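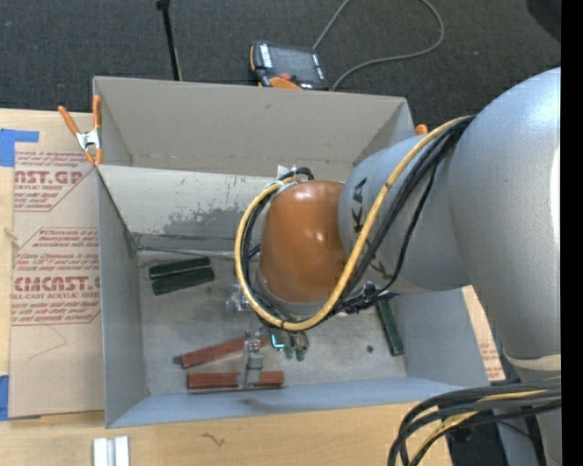
I'll say it: most of us spend too much on grippers and not nearly enough on the boring stuff around them. I've had two on the KUKA this spring, the Rinodus and the Trandamik, both doing the same dumb job of picking bars out of a gray box, and after 200 picks with each I couldn't tell you the fancy one earned its price. Rinodus dropped 2, Trandamik dropped 3. Big deal!

What did make a difference was cabling (we rerouted the hose in December and the wrist finally turns freely) and plain old metal fingers that fit down beside a wall. Fabian Stöckli disagrees with me, loudly, and wants a soft gripper for everything. Fine, but try getting one of those into a corner.

So buy the cheap one, and put the money you save into a second set of fingers.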